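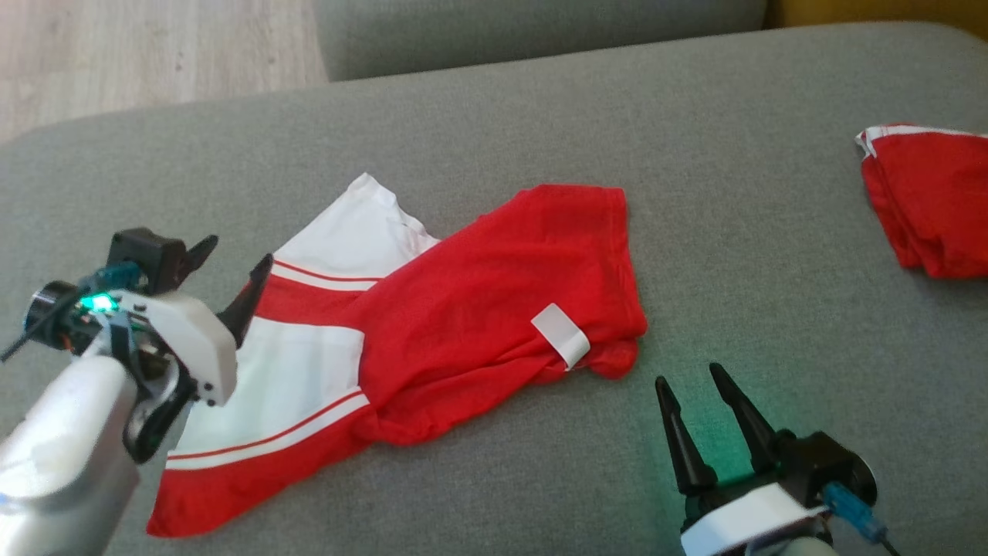

Figure 4.1 A red and white garment on a gray upholstered sofa.

Chapter 4
Household Textiles and Their Care

Most homes hold more fabric than their owners suppose. In a survey of 1,636 households in Pasarberg, Olga Cabello found that clothing made up the largest share by weight, followed by bedding and upholstery. Care labels were read in fewer than half of the homes visited.

This chapter introduces the main fiber groups and the ways in which each responds to water, heat, and friction. Section 4.1 covers cotton and linen. Section 4.2 turns to wool, and Section 4.3 to synthetic fibers and blends. Colorfastness is treated in Chapter 5. Students should review the terms warp, weft, and nap before proceeding.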